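The Thousand

Filed under: Short Fiction, Writing Life
3 min read

The contract with Serlow said 1,000 words a day for 21 days, and I signed it in May because the hot water system had died.

The articles were for their blog. They sold office chairs out of a warehouse in Grukstead and wanted to be known for something else. The first topic was how to run a meeting. I had been to perhaps six meetings in my life. I wrote it in an afternoon, sent it off, and got back one word, which was "Fine".

By the second week I had a system. I set the oven timer, put my phone in the bread bin and typed without stopping to fix anything. When I got stuck I wrote the word "cabbage" and kept going. Afterwards I searched for the cabbages and filled them in. Most days there were a lot.

My sister rang on day nine to ask what I was working on.

"Delegation," I said.

"Who do you delegate to?"

I said I had to go, the timer was on.

On day fourteen I missed a cabbage. It went up on the site in the middle of a paragraph about trust. A strong manager, it said, gives every member of the team cabbage. I saw it at 2 in the morning and lay there until it got light, working out how to say sorry.

The email from Serlow came after breakfast. The article had been shared more than the other thirteen put together. People had left comments. A man in Wivier said he had tried it with his depot staff and the mood had improved. Could I do more in that vein?

I made a coffee and thought about the hot water. Then I put the phone in the bread bin.

Day fifteen was about feedback. I wrote it slowly, without the timer, and chose where the word would go. I tried it in the opening, then near the end. It looked wrong everywhere. I took it out and put it back until the light was going outside, and when I checked the count I was at nearly four hundred.

I rang my sister.

"How do you write a mistake?" I said.

She was eating something. "What time is it there?"

"Same as yours."

"Come over, then," she said. "Bring the laptop. We've got soup."
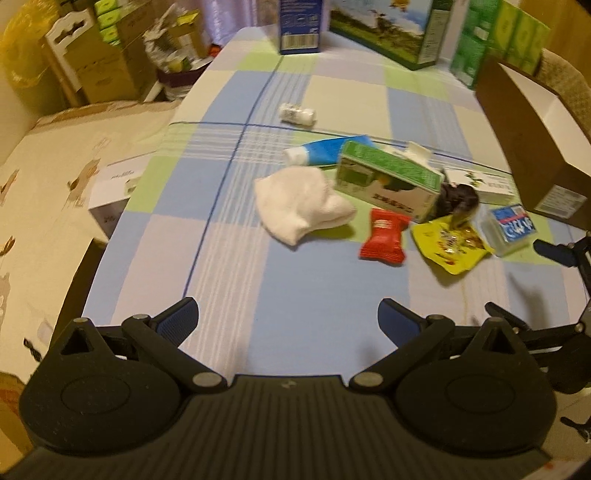
The tablecloth, in its blue, green and cream checks.

More short fiction
The Ferry Timetable
What Hodžić Left in the Shed
Two Keys to the Same Door
A Room Over the Chemist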